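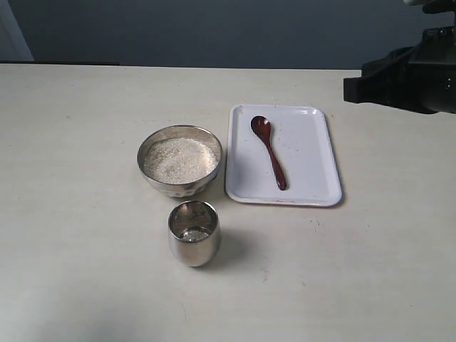 Reading time: 2 minutes

Week 9 handout: Grain as a staple
Instructor: Jingyi Wan

A staple is a food that supplies a large share of what people eat each day. Rice, wheat and corn are the main ones in this unit. All three are dry seeds and keep well, so they can be stored, taxed and traded over long distances.

Milling changes the grain. White rice has lost its husk, bran and germ — it keeps longer than brown rice but has less fiber.

Read chapter 10 before section. Brian Mabula's group presents first.

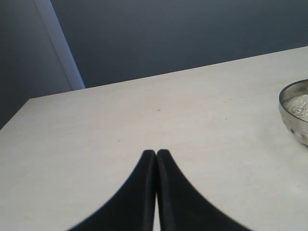 Why does brown rice spoil sooner than white?
The bran and germ hold oils, and those oils turn rancid in storage.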